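## 4. How drivers decide when to book a service

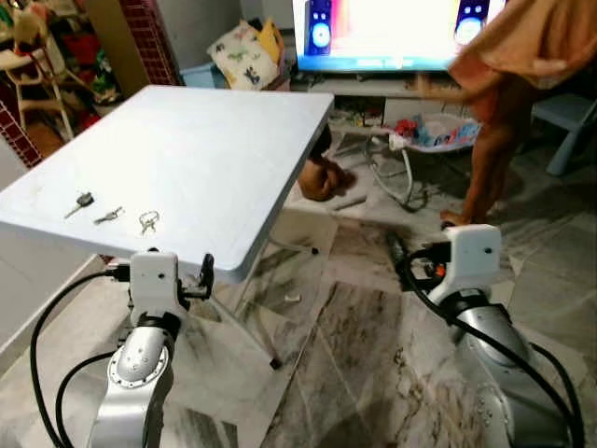

I'd gone into this part of the study expecting mileage to do most of the work. Most handbooks give you a distance and a time, whichever comes first, and I assumed people would follow one or the other. What I found in the booking records from the Dervishi garages was a good deal messier (and, to me, a lot more fun to dig through!).

The sample for this section is 525 bookings, all of them for private cars, with fleet vans taken out before I began. I sorted each one by the reason the driver gave at the desk. The largest group, 52 per cent, came in after a warning light or a reminder on the dash. Another 37 per cent booked to fit round the annual test, often having both jobs done in one visit. Only 6 per cent mentioned mileage at all, and the rest gave no reason or one I couldn't place.

Now, I don't want to lean too hard on what people say at a counter. Someone who tells the receptionist "the light came on" may have been meaning to book for weeks, and the light was just the nudge. Section 3 goes over how the desk staff wrote these answers down, and the two Avomine branches were much more generous with detail than the Vodine one – I've kept Vodine in, but I'd treat its short answers with some care.

**Figure 3.** Reasons for booking, as a share of all bookings in the sample.

| Reason given | Share |
|---|---|
| Warning light or dash reminder | 52% |
| Annual test due | 37% |
| Mileage | 6% |
| Other or none given | 5% |

### 4.1 The November bump

Bookings climb in November at every branch, and I spent far too long trying to pin this on the annual test. It doesn't fit. The extra visits are mostly batteries, wipers and tyres, with an oil change added on once the car is already up on the ramp. My reading is that the first cold mornings make people listen to their cars a bit more, though I can't show that from booking records alone.

The branches using the Bimow reminder service have a flatter curve, with some of that work moved forward into early autumn. It's tempting to credit the text messages, but those branches also open later in the evening, and I had no way of pulling the two apart. I come back to this in Section 6, where the repeat customers are looked at separately.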